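Lurkwood Makers - notes from the November get-together

Hi all, Nisha Goel here, I had the pen this time so blame me for the spelling! Present: me, Lucía Manzano, Archana Chauhan, Rafia Paracha. Dewanti Hutapea sent apologies but mailed in her two cents, see item 3.

1. Last month's notes. Read, fixed one typo, passed.

2. Money. Archana says we have almost 1,000 in the kitty after paying Brositz for the hardware. Rafia wants 40 of that for sandpaper and I said yes before she'd finished asking. Agreed.

3. The block table. We spent most of the evening on this (sorry, Lucía, I know you had a bus). Dewanti wrote that she'd like the board oiled. Archana is worried oil will get on the little colored blocks, and Lucía loves the pale wood the way it is - those wavy lines in the grain are so pretty - and would leave it alone until spring. We went back and forth and left it bare for now. 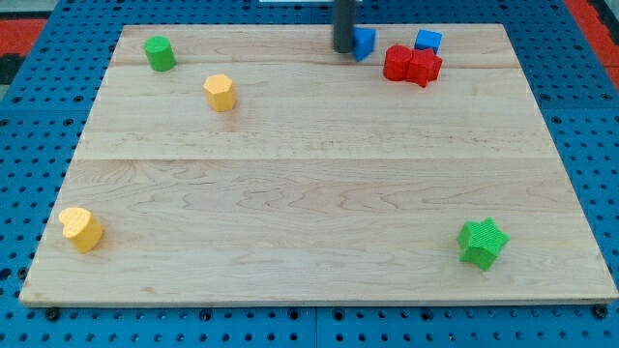 Rafia then asked if the board should stay bolted to the blue pegboard or come off between sessions. I'm for leaving it put, and so was everybody else in the end. Lucía will check the bolts before we open.

4. Storage. Archana will bring 2 lidded tubs for the blocks, and Rafia is going to ask Vilatus about a shelf.

5. Next time. Same room, 5 pm, and I'm bringing the lemon cake again. Rafia has the pen!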